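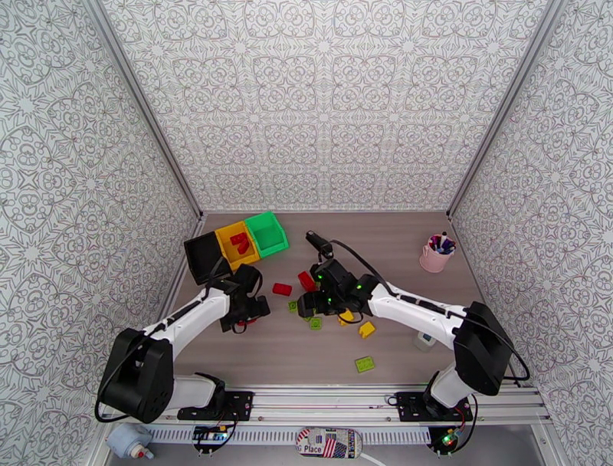
What's the best way to sort a big mixed lot of toy bricks, by color or by shape?

Shape for anything you plan to build from, color for anything small kids have to put away themselves. You can do both if you have the patience, color first and then shape inside each color, but most households stop after the first pass and do fine.

Okay, so that's the short version for everybody who only skims the digest! Longer version follows, with the message I'm replying to so the newer folks can catch up.

Subject: Re: [bricks-and-bins] color or shape??

On an evening in April, a list member wrote:

> Hi all, long time reader, first time poster. I bought the 799 piece
> mixed lot from the Benavides rummage sale (plus whatever was rolling
> around in the bottom of the box) and I need a system before my
> kitchen table disappears completely. My kids are four and seven.
> I have three open bins and no drawers. I've read the old threads and
> half of you say color is a beginner's mistake and the other half say
> shape is only for grownups with basements.
>
> Also, does the order of the bins matter? And do I really have to
> wash all of it? Some of it is sticky.
>
> Thanks, and sorry if this has been covered 676 times.

Welcome! It has been covered plenty and we all love going over it again, so don't apologize.

I'm a shape person in my own sewing room (Otard drawers, little labels, the whole sad business) but with a four year old in the house I'd go color, no question. My grandson could put a red brick with the red ones long before he could tell me which one was a two-by-three. The seven year old will get bored of color in a year or so and start asking where all the flat ones went, and that's when you buy drawers.

The thing I'd warn you about with color is that you can't see shape once it's all one color. A heap of nothing but green is a lot harder to dig through than a mixed heap. So keep the color bins shallow. I used deep Cunden tubs the first year and everything useful sank to the bottom, and the kids just dumped the tub out on the rug every time, and there we were again.
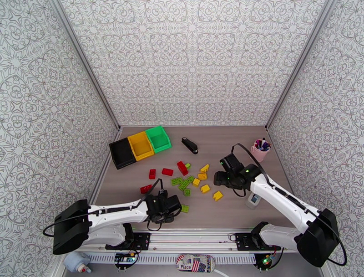

As for how I run a session, I tip out a couple of handfuls in the middle of the table and never more than that. I know people who pour out the whole box, and good luck to them, but I lose heart when the pile doesn't shrink. Small heaps, bins at the back where elbows won't catch them, and everyone gets one color to chase. When the heap is gone, another handful. We do 20 minutes and then somebody gets a snack. The four year old might last ten of those, which is still ten minutes of help!

Does the bin order matter? To the bricks, no. To the kids, very much. Pick an order and leave it alone. I swapped two of mine around once to make room for a lamp and was finding strays for weeks. It helps if the bin matches what goes in it, so yellow in yellow and so on, and if you've got a black one left over, let it be the everything-else bin. Wheels, windows, the odd hair piece, that one dinosaur arm. Don't sort that bin. Life's too short.

Somebody on here (was it last fall?) suggested marker on masking tape for bins that don't match, and that works fine, only put the tape on the side facing the kids. I had mine facing the wall for a month.

Now washing. Sticky ones, yes. Mesh bag, warm water, a little dish soap, swish them around by hand and spread them on a towel overnight. I don't put mine in the dishwasher, though I know a few of you do and have lived to tell about it. Anything with a sticker or a motor stays out of the water. Flat plates hold water between the studs, so give those a good shake first or your towel will be soaked.

And if two plates are stuck together, please don't use your teeth, and don't use a butter knife either, it leaves a nick. The Faner wedge is a nice little thing if you can find one. Otherwise stick a long brick on top of the stuck pair, another underneath, and rock them apart.

One more thing and then I'll hush. Before you toss any off-brand pieces, put 70 or so in a bag and let the kids have them for the sandbox. Mine like those better than the good ones, go figure.

Let us know how far you get, and what's in the bottom of the box. I want to hear about the bottom of the box.

Your friend in the sewing room

--
bricks-and-bins: a list for people with too many small parts
To get the digest only, reply with DIGEST in the subject line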